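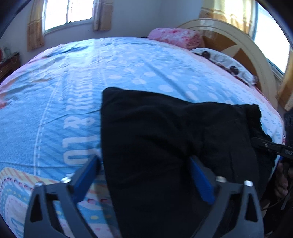 Brulwood Linen Services — Garment Folding Team

Hi, Radoslava Rusnák here! I run the folding side at Brulwood, and I get asked about the Jarden folding unit so often that it now has its own page.

We bought the Jarden from Magaña in May, and it lives at our Hostow site. It takes in one garment at a time, finds the edges and folds to whatever size you've saved (there's room for 100 saved folds, we use five). Plain black cloth used to be my big worry, because soft dark creases are hard enough for me to see, never mind a machine. It does fine with ours once you turn the side lights up!

The best shift so far was 479 pieces, with two of us feeding and one checking. Nobody lost their job over it, I'll say that right away. What changed is the day itself — less standing at the long table, more sorting and mending, and my wrists don't ache by lunch. Some of the crew miss folding and chatting, so we still do the bed linen by hand, big fitted sheets and all (the Jarden hates elastic).

Things I'd want to know before ordering: it weighs 102 kilos, so measure your doors. It's louder than the brochure makes it sound. Training took us more than a week, and the sleeve settings were most of that.

Want to come and see it run? Ask for me at the Hostow desk and bring a shirt.

Updated 2019-06-18

5 comments · 102 shares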